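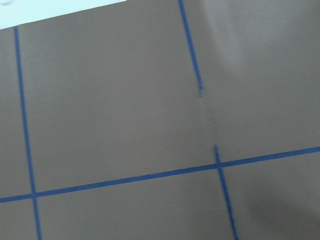
Clarmont 30 Bag Filter Unit: Review After One Season

Type: single-bag dust extractor for small woodworking and packaging shops
Price paid: $397, without hose
Rating: 4 out of 5

The Clarmont 30 sits between a shop vacuum and a ducted system. It has one induction motor, one steel impeller, a cloth filter bag on top and a plastic collection bag below. The inlet takes a 4-inch hose. I bought it in August to replace an older Munen portable whose bearings had become too loud to work beside.
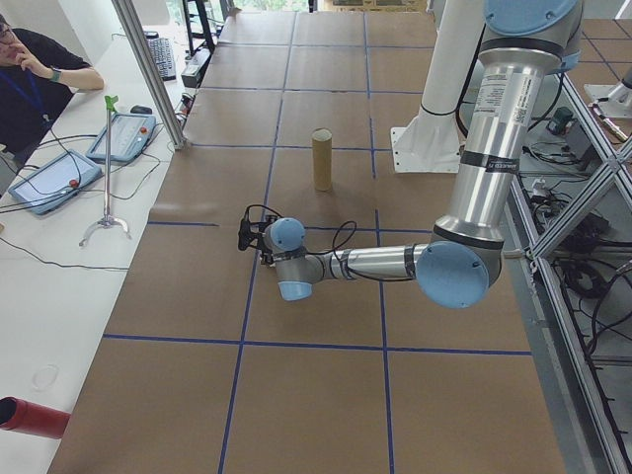

Last updated: January 23, 2025

Assembly

The base plate, casters and motor bracket go together with one wrench, which is in the box. The bag ring is harder. Its two halves must be clamped with the gasket seated in the groove, and the gasket supplied was slightly long. I trimmed it with a knife and had no leak at the seam afterward. The manual shows the ring upside down in one drawing. Follow the text on that page and ignore the drawing.

Suction

With one machine connected by a short, straight hose, the unit clears planer chips without clogging. With two machines on a Y-fitting and both gates open, it does not. Chips settle in the lower branch and have to be shaken out. Close one gate and the problem goes away. I would treat this as a one-machine collector.

Fine dust is a separate matter. The standard cloth bag passed visible dust for the first few hours of use, then improved as the weave loaded up. Anyone sanding every day should budget for the finer bag. Delić makes one that fits the same ring. It costs more than the Clarmont spare, but the stitching at the collar is better and it holds its shape when the motor stops.

Noise and power

The motor runs on an ordinary household circuit. Startup draw is high enough to trip a breaker that is already feeding a saw, so give it its own outlet. The sound is a steady low hum with no whine. The Ilus unit I tried before buying was louder at the same distance and had a thinner housing.

Emptying

The lower bag is held by a strap with a lever catch. Fitting a new bag takes two hands and some patience, as the plastic slides off the lip before the strap is tight. A few pieces of masking tape hold it in place. Do not fill the bag past the halfway mark or it will drag on the base.

Faults so far

One caster worked loose and was retightened with thread locker. The switch cover has a hairline crack near the upper screw. Neither affects operation.

Spare parts

Clarmont lists bags, straps and gaskets separately. The impeller is sold only with the motor.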